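Troubleshooting log: weak hot water at the kitchen tap, Virnero under-counter heater
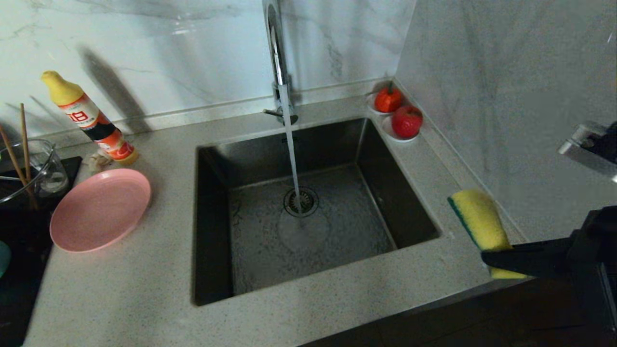 1. What was going on

Good news first: this one is fixed, and I learned a lot doing it! The heater is a Virnero under-counter model, the small tank kind, and it feeds only the kitchen. Cold flow was fine all along. Hot flow started out strong, then dropped after a minute or so to a sad little trickle. The water that did come out was plenty hot, so the heating element was never a suspect. I opened the ticket with Hesel, where I bought the heater, and kept notes as I went.

2. First round of checks

Started Monday after breakfast, with towels on the cabinet floor and a flashlight in my teeth.

- Shutoff valve on the cold feed to the heater: fully open. Turned it closed and open again, no change.
- Shutoff on the hot side: also fully open.
- Aerator: unscrewed, rinsed, a few grains of grit in it. Put it back. Cold was a touch better, hot the same as before.
- Thermostat dial: turned it down a bit and waited 15 minutes. Same drop in flow, only with cooler water.
- Bathroom taps: all normal, hot and cold, so house pressure was off the list.

Sent all of that to Hesel support. They wrote back the same afternoon (wonderful!) and asked me to measure the flow with a bucket.

3. The bucket test

I love this test and I'm going to use it on everything from now on. You shut the tap, disconnect the hot line where it meets the faucet, aim it into a bucket, and open the valve. If the bucket fills fast, the trouble is in the faucet. If it fills slowly, the trouble is further back.

Mine filled slowly. Strong at first, then that same fade. So the faucet was off the hook, and I had been one click away from ordering a new cartridge for it.

Next I took off the cold feed ahead of the heater and did the same thing. Full blast, no fade at all, and a wet sleeve. That put the problem somewhere between the heater inlet and the end of the hot hose.

4. Dead ends

Support thought it might be the mixing valve, so I bypassed it with a spare Carby braided hose. No change. Put the valve back.

I also drained the tank in case scale had built up. Power off at the breaker first, then a long wait for the water to cool down, please don't skip that part. What came out was a little cloudy with some white flakes, but nothing that could block a line. I'm glad I did it anyway, the heater is much quieter now.

5. Found it

The hot hose! It's an older Achterberg one that was left over from the previous setup, and I'd reused it when the heater went in. From the outside it looked perfect. With the hose off, I could only blow through it for a second before it choked up. I cut it open lengthwise and the rubber liner had come loose from the braid on one side. My best guess is that the liner softened as it warmed up and folded in on itself, and that would explain the strong start and the slow fade.

6. Fix

- New hose, rated for hot water, 50 cm long. The old one was a bit too short and had a tight bend in it.
- New rubber washers at both ends.
- Hand tight plus a quarter turn with the wrench.
- Filled the tank with the hot tap open until the air stopped spitting, then turned the breaker back on.

Ran the hot side for 10 minutes straight and the flow never dipped. Ran it again after dinner, same result. The paper towel I left under the joints overnight was dry in the morning.

Status: closed. Hesel has added the loose liner to their checklist for this heater, which made my week.

Comments (2)

"Same fade on mine, different heater. Did the bucket test tonight and it's the hose. Thank you!!"

"Worth adding that you should check the hose on the cold side too if they're the same age. Mine went a month after the hot one."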